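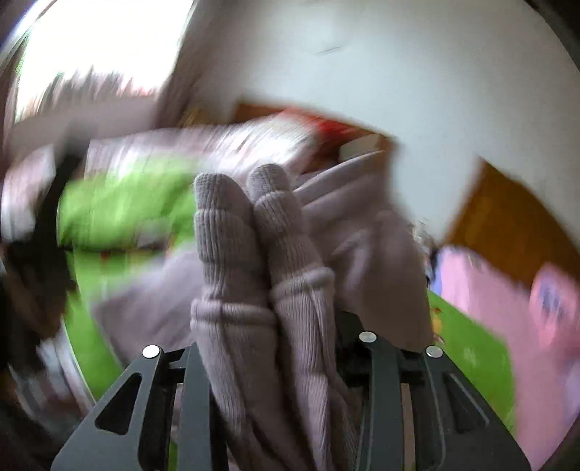 Issue 42

Prorkia 2: thermostat sync drops after gateway update
Status: Open — waiting on vendor
Reported by: Danuta Wilczyńska
Assigned to: Chiamaka Ibrahim
Site: Prerside, second floor
First seen: October 2019

Symptom
Room thermostats show "no link" a few minutes after the gateway restarts. Heating stays at the last setpoint. Manual changes at the wall unit are accepted but do not reach the Fluline controller.

Log
DW: Restarted gateway. Link returned, then dropped again. Same result on the second try.

CI: Checked the event log. It holds 3,000 entries and is full. The oldest ones date from March. Exported and cleared it. No change.

CI: Poll interval was reset to 200 ms by the update. The old value is not in our notes. Danuta, do you have the commissioning sheet from Walczak?

DW: Sheet attached. It only lists addresses and cable runs, no poll settings.

CI: Set the interval to 2 seconds. Link held overnight on all units except the one in the corner office. That unit has an address conflict with the hallway sensor — both are set to 42.

DW: Changed the hallway sensor address. Corner office now links, but its reading lags behind the wall display.

CI: Lag confirmed. Sent the exported log to Fluline support and asked whether the update changes the poll interval by default. Do not install the update on the first floor until they reply.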